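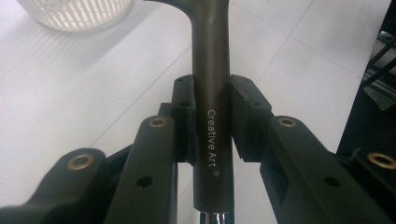

The inventory of the Stellcombe flat took two days. Mirjana Yordanov had allowed one.

The form required an entry for every movable object, a statement of condition, and a destination. There were three destinations: Kelmendi, where the niece lived; the Dradorby storage unit; and disposal. Despina Vukadinović read the entries aloud and Mirjana wrote them down.

"Tube, metal, dark brown. Chrome at the lower end."

"Part of what?"

"It has a bent joint at the top. A lamp, or a coat stand."

"It can't be both."

"It says Creative Art on the side. It doesn't say what it is."

Mirjana wrote: Tube, brown, marked Creative Art, use not established. Under condition she wrote fair. Under destination she wrote nothing, and they moved on to the next entry.

The kitchen was finished by noon. The instructions from the Trurkonen office stated that items under seven in value could be grouped, and most of the kitchen was grouped. The bathroom was slower. Their aunt had kept small things inside other small things, and each container had to be emptied, listed, and filled again in the same order.

"Basket, white, plastic," Despina said. "Oval. Loop handle."

"Contents?"

"One comb. Black."

"Then it's one entry."

"The comb isn't part of the basket. It was put there."

Mirjana checked the guidance. Section 2 said that an object and its container were to be treated as a set if they had been acquired together. It gave a teapot and its lid as the model case. It had no provision for a comb.

"When did she get the basket?" Mirjana asked.

"In 2000. She took me to buy it. It was for the clips, when she still had the long hair."

"And the comb?"

"She had the comb before that."
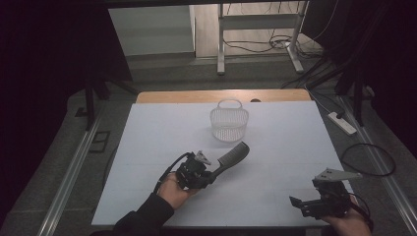

The comb and the basket, entered separately.

Mirjana ruled a line and gave the comb its own row. Condition: good, all teeth present. She checked this with her thumbnail, running it from one end to the other, and then did it a second time, although the form asked for a single check.

"Destination," she said.

"Kelmendi for the basket."

"And the comb?"

Despina had it in her hand. She did not answer, and Mirjana left the pen where it was, on the third column.

They signed the last sheet in the hall. The date went at the foot, 09/11/2021, with both sets of initials. Two rows had no destination. The office would send the form back in April with those rows marked in pencil, and Mirjana would return it with the same two spaces blank.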